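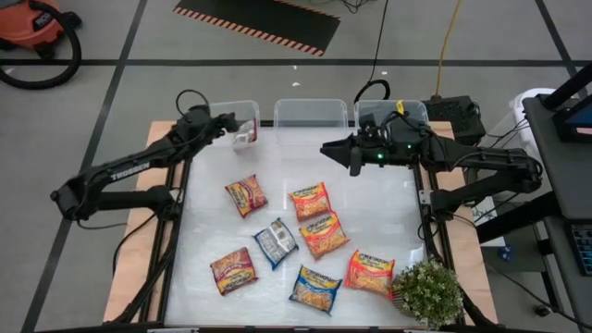 Figure 4. Sorting station with two facing arms, three clear bins and noodle packets.

4.2 Gripper comparison

We compared two finger sets, Flendden and Brito, on the packet sorting task. Each set was run for 64 trials with the same controller, and the packets were laid out again by hand between trials. A trial was stopped after 300 seconds. The Brito fingers dropped 12 packets, mostly when they closed on a crimped end - the Flendden fingers dropped four. Bin placement errors were scored separately.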